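Bench and parts checklist, Punow repair room, February round

I do this walk-through every month, and I type my comments under each line as I go, so forgive the rambling. Last month's version was mostly ticks and no words, and when I went back to it I couldn't remember what half the ticks meant. So this time there are words! The bench first, then power, then storage, then the room.

Bench: the gray tray and the parts that go with it.

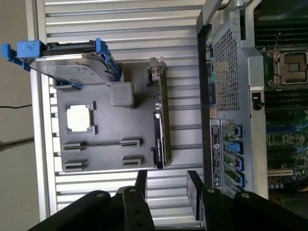
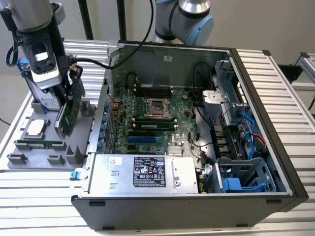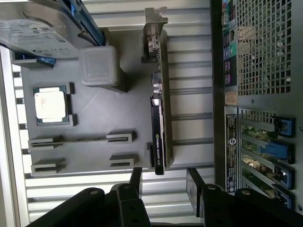 Processor in its square pocket each time, graphics card out in the first and last.

Cyril Naylor wrote back on the draft of this list to ask whether we should be leaving processors face up on a bench at all, or whether they ought to go straight into a lidded box the moment they come out of a board. He'd like the box. I'd like the box too if we could ever agree on where the box lives, so I've put it down as an open item and he can argue with me in the comments.

PART ONE: THE BENCH

1. Parts tray sits flat and doesn't rock. PASS
Pressed on all four corners. The slats underneath are nice and stiff, but screws do love to roll into the grooves, so please run a finger along them before you go home.

2. Processor stored with the metal side up. PASS
Good. I know Cyril wants the lid (see above). Until then: metal side up, in the pocket, hands off the underside.

3. Memory modules held by the edges only. PASS WITH COMMENT
I caught myself doing this wrong, so I'm hardly one to preach. Thumb right across the chips. The slots in the tray make it easy enough to do properly if you slow down a bit.

4. Graphics card standing securely, bracket not snagging on anything. PASS
That metal bracket has corners on it and it will find your sleeve. I'd still like people to reach around the card, not over it. The long sleeves are the problem in February, when everybody's wearing a sweater.

5. Hard drives fully on the bench, clear of the tray. FAIL (small one)
A drive in a blue caddy had ended up leaning over the edge of the tray. No harm in the world to look at, but a 3.5-inch drive is heavy for its size, and one good bump sends it onto whatever's next to it. Give it its own spot. I've been meaning to mark one out with tape since we did the same thing at Galinby, where it worked a treat.

6. Open case lies steady on its side, side panel stored out of the walkway. PASS
Panel goes behind the shelving, please, long edge down. I still have the scar on my shin from the Gurkthorpe room.

7. Processor socket not left open longer than it needs to be. COMMENT
The plate was up and the socket empty, and that's fine in the middle of a job. What I don't want is a case left like that over lunch. If you're walking away, put the cap on. Caps are in the top drawer, in the mint tin. If the tin's empty, tell me and I'll bring more from Auer!

8. Old coin cells go in the tub, never in the trash. PASS
Tub was half full. I taped the ends of the loose ones myself. Takes two seconds, folks — do it as you drop them in.

9. Loose cables kept off the working area. PASS WITH COMMENT
Two dark ones run along the wall to the bench. They aren't in anybody's way where they are, but I'd be happier with a clip or two holding them. Added to my shopping list.

PART TWO: POWER

10. Computer unplugged before anyone reaches inside. PASS
Asked three people separately and got the right answer three times, one of them with an eye roll. Switching it off isn't unplugging it. I will say this until I retire.

11. Power strips: one per outlet, none plugged into another. FAIL
Found a strip in a strip behind the label printer. I know why it happened (the printer moved, the outlet didn't) and I've undone it. The printer is going back by the window and it can sulk there.

12. Wrist straps tested. PASS WITH COMMENT
Both straps beeped nicely. The cord on the older one is getting stiff near the snap, so I'd call it good until spring and then toss it. There are 2 in the room, and that's really one too few when the Auer people come over.

13. Breaker panel clear, nothing stacked in front. PASS
Clear! I measured 37 inches in front of it, and my own rule is never less than 36, so please don't let that mop bucket creep any closer.

PART THREE: STORAGE

14. Shelves not overloaded. PASS WITH COMMENT
The tag on the tall shelf says 100 pounds a shelf. Nothing came near that, but the bottom one had gotten light and the top one heavy, and that's backward. I swapped the two boxes of power supplies down. My back has opinions about this.

15. Screws sorted and labeled. FAIL, again
The coarse ones and the fine ones are mixed in one jar. I spent a whole coffee break on it and got maybe a third of the way. If you have a quiet afternoon and a good podcast, it's all yours.

16. Antistatic bags: no holes, no mystery contents. PASS
Threw out a handful that had gone crinkly. If you bag something, write on a sticky note what it is and whether it works. "Card??" is not a label.

PART FOUR: THE ROOM

17. Extinguisher on its hook, pin in, needle in the green. PASS
Wiped the dust off it as well.

18. Floor clear, mat flat. PASS WITH COMMENT
The corner of the mat is starting to curl by the door. I turned it around so the curl is under the coat rack for now. A new one runs 60 dollars and I've asked.

19. Light over the bench. PASS
Fine in the morning. I'd like to look again at 5 p.m., when the window's no help, before I call it settled.

20. No drinks at the bench. PASS
One mug, mine, on the windowsill. The windowsill is allowed.

STILL OPEN
Lidded box for processors (Cyril and me)
Tape square for the drives
Cable clips for the wall
Mat
The screw jar, heaven help us

If I've marked something wrong or you've already fixed it, just write it in under the line and put your initials. The printed copy is on the clipboard by the door, and the pen is tied on this time.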